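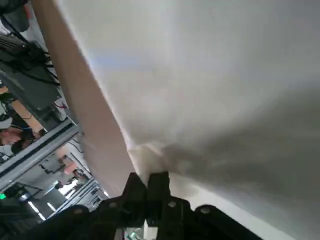 Cover cloths, bench two: hemming and folding

12 March 2026
Filed under: Workshop log / Textiles

Started with the white cover cloths for the Taklow order. Five were done to size before lunch, two more after. The last one is still on the bench and wants its second hem.

Picking the cloth up by a pinch well in from the edge leaves a knot of creases that spreads out a fair way. On the first two I tried to smooth it by hand and gave up. A pass with the iron on medium and a damp press cloth over the top took the marks out. Lifting by the corners is better if there is room to walk around the bench.

Hem allowance is 2 cm, folded twice. Krum cut the first piece with 1 cm and it came up short on the long side, so that one goes in the rag bin or becomes test fabric. The cutting sheet now says 2 in red.

Thread: ran out of the white polyester on the big cone. Switched to the Siltano cone from the shelf under the window. It is a shade creamier. Can't see it from standing height, can see it close up. Dušan says fine for covers, not fine for the Irnel curtains. Order more of the old one before we start those.

Machine tension was at 5 when I sat down and the underside was looping. Brought it down to 4.5, no change. Rethreaded the bobbin and put it back to 5, and the stitching came out even. So it was the bobbin all along. Stitch length 3 for the hems.

Folding: tried in thirds and then in half, which makes a bundle too thick for the Đorđević boxes. In quarters lengthwise and then rolled, they go in flat with the lid closed. Roll with the hem side in or the corner catches on the box flap.

Shrinkage test, from the offcut I washed last night: marked at 80 cm, measured 78 cm dry. That is more than the last bolt gave us. Wash the remaining yardage before cutting.

To do
- second hem on the last cover
- prewash the rest of the bolt
- white thread, two cones
- new blade for the rotary cutter, the old one skips near the tip
- ask Krum Matić where the long steel rule went
- Dušan Bošković to check the box labels against the order

Posted in Workshop log | Older entries | Back to top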